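Flatum Game Library
Frequently Asked Questions
Last updated: March 17, 2023

Membership

Who may join the Flatum Game Library?
Membership is open to any resident of Gondesen aged 16 or over. Applicants must provide proof of address and a form of photographic identification. Younger players may borrow on the card of a parent or guardian, who remains responsible for all items taken out.

Is there a limit on the number of members?
Yes. The library is licensed for 500 active members. When that number is reached, new applicants are placed on a waiting list in the order in which their forms are received. A membership counts as active if at least one loan has been made in the previous 12 months.

What does membership cost?
The annual fee is £29. It covers all standard loans. Overdue charges, replacement parts and entry to the Pearce Room tournaments are billed separately. Fees are not refunded if a member leaves part of the way through a year.

Borrowing

How many titles does the library hold?
The catalogue lists 764 titles. Of these, 542 are video games on disc or cartridge and the remainder are board and card games. Download codes are not lent under any circumstances.

How do I search the catalogue?
The catalogue is held on Citix, which may be reached from any browser or from the two terminals beside the issue desk. Your Citix login is the number printed on your library card. Titles can be filtered by format, number of players and age rating. A title marked "in check" has been returned but has not yet been passed for loan.

How long may I keep a game?
Video games are lent for two weeks and board games for three. One renewal is allowed unless another member has placed a reservation. Role-playing games that are known to be lengthy carry a blue label and may be renewed twice.

How many items may I have at once?
Each member may hold three items, no more than two of which may be video games. A console counts as one item, and its controllers and leads are included in that loan.

Can I reserve a title that is out?
Reservations are placed through Citix or at the desk. When the title becomes available you will receive an email and the item will be kept for five days. After that it passes to the next member on the list. You may hold up to four reservations at a time.

Care and return of items

How should I check a board game before returning it?
Members are asked to lay out every piece and compare it with the contents card inside the lid. A bed or a large table is suitable for this.
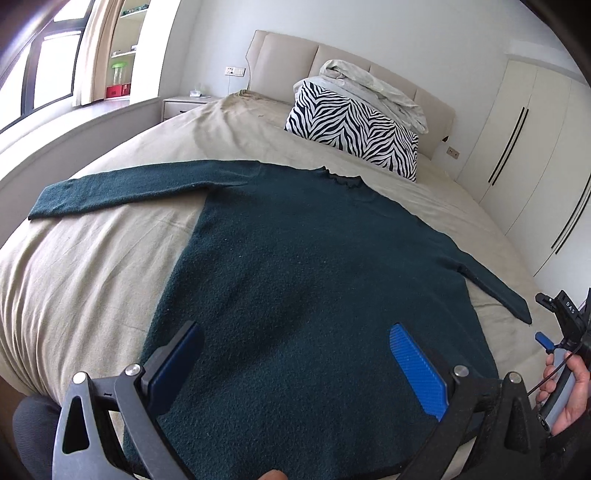
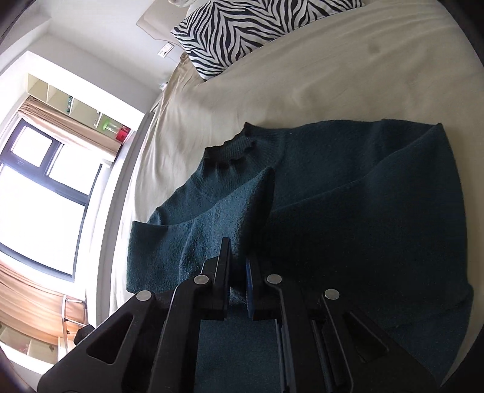
Contents cards are issued with every board game and must go back in the box, with the rulebook on top. Missing parts should be written on the reverse of the card even when they seem to be of no importance to play. Choose a plain surface for the check. Small counters in dark colours are easily overlooked on a fuzzy teal knit such as the sweater in both photographs, whereas they show up well against a pale sheet. Cloth maps and playing mats should be brushed free of lint, folded along their existing creases and placed flat beneath the trays.

What happens if a part is missing?
The library keeps a stock of common parts, including dice, pawns and sand timers, and these are replaced at cost. Where a part is particular to one game, the publisher will be approached first. If no replacement can be found and the game cannot be played without the part, the member is charged the price shown in the Citix record.

A disc will not load. What should I do?
Please do not use a repair kit or any kind of polish. Return the disc in its case and tell the desk which console was used and at what point the fault appeared. The disc will be tested by staff. Members are not charged for ordinary wear.

Will my saved progress be kept on a cartridge?
The library gives no guarantee of this. Cartridges that store saves internally are lent as they are, and the next borrower may overwrite your file. Saves on borrowed consoles are erased after each loan.

Can I return items when the library is closed?
Discs and cartridges may be placed in the returns slot at the side entrance. Board games and consoles must be handed in at the desk. Items posted through the slot are treated as returned on the next working day.

What are the overdue charges?
The charge is 20p per item per day, up to the replacement value of the item. Members who owe £5 or more may not borrow until the balance has been paid.

Play sessions

What is the Pearce Room?
The Pearce Room is the library's play space on the first floor. It has six tables and four console stations, which may be booked by members in slots of two hours. Each member may bring one guest. Food is not permitted at the tables, but drinks with lids are allowed.

Do I need to bring my own controller?
Controllers are provided at each station. Members may bring their own if they prefer, provided that no software has to be installed in order to use them.

Are tournaments open to beginners?
The spring tournaments are open to all members. The November tournament is by qualification only, and details of the qualifying rounds are displayed at the desk and on the Citix home page.

Donations and suggestions

Does the library accept donated games?
Complete games in working order are accepted at the desk during opening hours. Copies with an adult rating are accepted only where the case and rating label are intact. Donations that duplicate existing stock may be sold to fund new purchases.

Can I ask the library to buy a particular title?
Suggestion forms are available on Citix and on paper. Purchases are made four times a year, and members who suggested a title that is bought are given the first reservation on it.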